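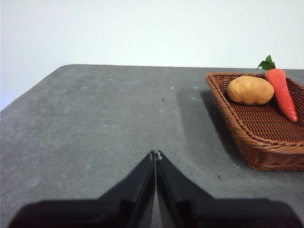

Basket on the gray table, potato and carrot in it.

August 26, 2003

Basket and plate trial, second setup. Continues the pages on the tray, which is now back on the shelf and not in use.

Purpose today: settle on a standing layout for the play food so that the same arrangement can be put back after the table is cleared. The Trosau layout sheet gives positions for a longer table than ours and the distances do not transfer. I have stopped trying to scale it and am working from the table edge instead.

Basket. Brown woven, shallow, braided rim. Kept from the first setup. The rim is the useful part: it is thick enough to find by hand without looking, and it stops the potato from going over the side when the basket is slid. The weave on the floor of the basket is close. Ridges run mostly one way, and the potato settles along them if it is put down gently. Put down hard it rocks and may end up at any angle. Noted for anyone resetting: lower it, do not drop it.

Weighed the basket empty on the bench scale: 155 g. Repeated after lunch, same reading. The Biso catalog page lists a basket of this shape but gives no weight, so the figure goes in the log as ours.

Potato. Tan, oval, smooth. Goes to the left as seen from the front of the table. It rolls less than expected on the weave and more than expected on the bare tabletop. On the tabletop it needs a hand on it until the basket is in place, so the order is basket first, potato second. I had this the other way in the morning notes. Corrected there in pencil.

Carrot. Goes to the right of the potato, leaves up. The leaves are the widest part of it and they catch on the rim if the carrot is brought in low from the side. Bring it in from above and let the tip find the weave. If it leans, move the potato toward it a little. I tried a folded paper wedge under the tip and removed it again, as it shifted every time the basket was moved and had to be reset separately.

Scuffs on the tabletop. Wiped with a damp cloth, then with the Mekinum cleaner at half strength. No change in the light marks, so I am treating them as wear. Do not use anything abrasive. The surface is matte and a polished patch would be worse than the scuffs. Small dark mark near the center left as is. It is handy as a reference point for the eye but should not be written into the layout as one in case somebody gets it off.
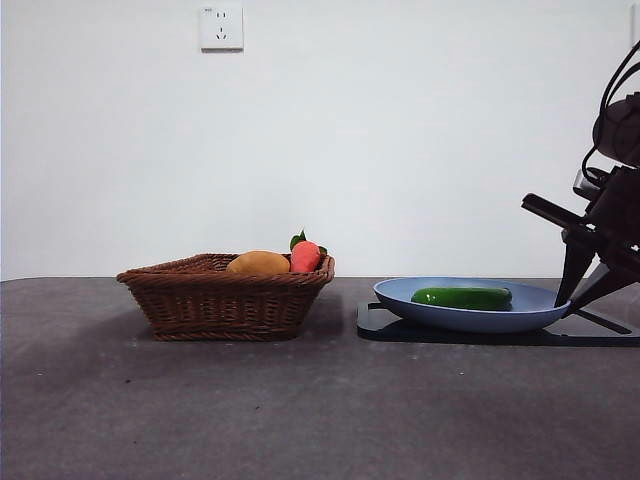 The plate goes to the right of the basket with a short gap of bare table between them. Gap set with the small wooden block, laid flat, then the block taken away. Anything narrower and the basket cannot be lifted out without a knuckle touching the plate rim. Anything wider and the pair stops reading as one place setting, which was the complaint against the first setup.

Light blue plate, wide sloping rim. Preferred over the white one for contrast with the wall. The slope is gentle and the cucumber comes back toward the middle after a small push, but the push has to be small. Cucumber lies lengthwise, parallel to the front edge of the table. It is glossy and picks up a bright line along the top under the present lighting. Turning it on its axis makes no difference to this. Moving the lamp would, and I have not moved the lamp. The potato is less shiny and gives no trouble.

The black platform stays under the plate. It extends past the plate on the right, so line up from the left side only. I measured from the wrong side twice before lunch and both readings are struck out.

Considered and dropped: a cloth under the basket. It hides the scuffs but bunches when the basket is slid, and then the gap is wrong.

Stock. Full inventory of the play food and dishes was last done in December and stood at 48 pieces. Nothing from today's work changes that number. The Boutros invoice, item line 3,224, covers the replacement dishes and should be filed with the December sheet. It is currently loose in the back of this notebook.

Reset procedure as it now stands: wipe table, let dry. Basket down, long side parallel to the front edge. Potato left, lowered. Carrot right, from above. Block against basket, plate up to block, block away. Cucumber in plate. Check that the carrot still stands. If it does not, do the basket over and leave the plate alone.

Ran the procedure from an empty basket 2 times. First run the carrot leaned and had to be corrected with the potato. Second run no correction. Two runs are not enough to say anything and the sheet stays marked provisional.

Open points:
Is the potato position to be fixed, or only its side of the basket? I would say only the side.
Label for the basket. Sticker will not hold on the weave. String tag on the rim would be in the way of the carrot leaves unless tied at the back left corner.
Wooden block has no fixed place. For now it is in the top drawer with the tape.
Copy the reset procedure onto a card and tape it inside the cupboard door.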